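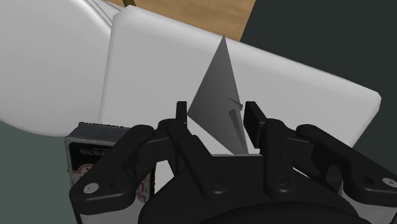

Iker Segura
Skaruna Laboratory, Flandon | Published 2025-09-05 | 14 shares | 2 comments

4.2 Cell configuration and upkeep

The simulated cell, Cerska, holds a single arm on a fixed pedestal beside a toilet, with small objects placed on the tank lid. Three views are rendered: one from the wrist and two from the room. The wrist view looks along the fingers and is used to check the fingertip pads against the target before a grasp is commanded. In this view the gray pointed piece lies between the pads, and the white lid takes up much of the background.

The first room view is used to inspect the object layout. Clutter on the lid is deliberate, as the planner must find an approach that clears taller neighbors such as the lighthouse.

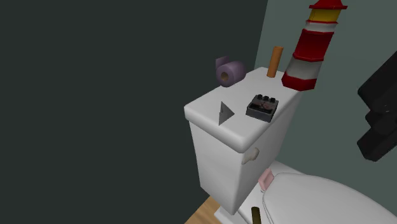 Figure 3a. Tank lid with objects, room view; gripper at right edge.

Upkeep of the cell consists of 2 routines. The first reloads the collision meshes and compares each object's resting pose with its stored value. Thin parts, the pyramid in particular, are the most sensitive to mesh simplification, and we kept their hulls at full resolution. The second routine zeroes the joint offsets and replays a fixed approach. Both are run after every 2,000 simulation episodes.

We use cookies to improve your reading experience. Accept | Manage settings

Of 743 replayed approaches logged in June, 726 ended within tolerance. The remaining cases were traced to a stale wrist camera transform, which had been written before the gripper mount was re-entered in the model file. The transform is now derived from the mount at load time, following Zheng, and is no longer stored separately.
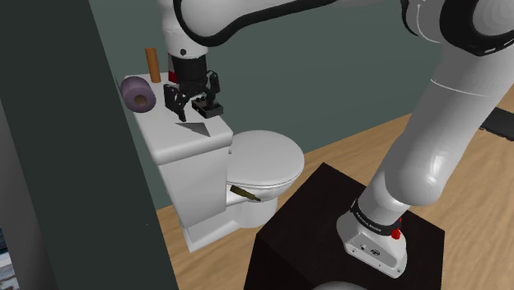 Figure 3b. Arm, pedestal and toilet, with the gripper over the tank.

The second room view covers the base, elbow and wrist together. It is the view we consult when a replay drifts, as an error in a lower joint shows more clearly at the elbow than at the fingers. Pedestal height was left unchanged throughout.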